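November 10, 2021

Woke up with the claw hand again. Matúš Pešek says it's psychological. Matúš Pešek does his share with the joystick, from a chair with armrests, so he would.

Back on the gripper all day. Mereana wants 200 clean demonstrations of the box task before anyone at Gidholm is allowed to train anything, and by lunch we had 124, which sounds fine until you remember that she throws out any where the hand "hesitates." My hand hesitates. It's attached to me. I've started rehearsing the approach in my head the way divers do — in low, open wide, close, lift, put it down like you mean it — and then I do it and my elbow sticks out and she makes a little mark on her sheet.
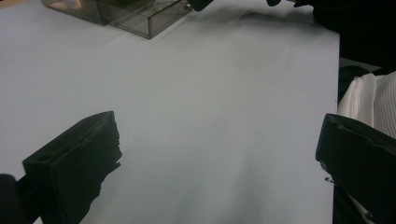
Talked to Hugo over soup about whether the robot is going to learn my bad habits. He says yes, obviously, that's the job. Somewhere at Jadden there is apparently an arm that pauses before every single pickup, thanks to whoever taught it, and the customer thinks it's being careful. I found this comforting. I'd like to be remembered as careful.

After lunch we tried it the other way, with the remote. Vlastimil had promised the lag was fixed. The lag was not fixed, it had been moved, so now closing is instant and opening takes its time, and I spent most of an hour apologizing out loud to a plastic box I couldn't let go of. Mereana sent us back to doing it by hand. Matúš looked bereaved.

The pads are in a sorry state too, all shreds along the inside edges. I asked for new ones. Vlastimil said changing them halfway through would spoil the set, the grip would be different, so we carry on with the rags until 200. I can't argue with it and I tried for quite a while.
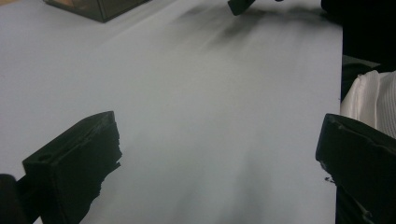 *Fingers wide open, pads fraying.*

Drahomíra called at four to ask how many we had. I told her, and there was a silence on the line I could have driven a truck through. She wants everything on the Trundimstead drive by the end of the week and would like us to "pick up the rhythm." I said the rhythm was mostly in my wrist and my wrist had gone home.

Final tally not bad, Mereana says, though she hasn't told me how many she's keeping. Bought frozen peas on the way back, one bag for the wrist and one for dinner. Mixed them up. Must remember to ask Hugo for the loan of his brace, and to write to Mom about March.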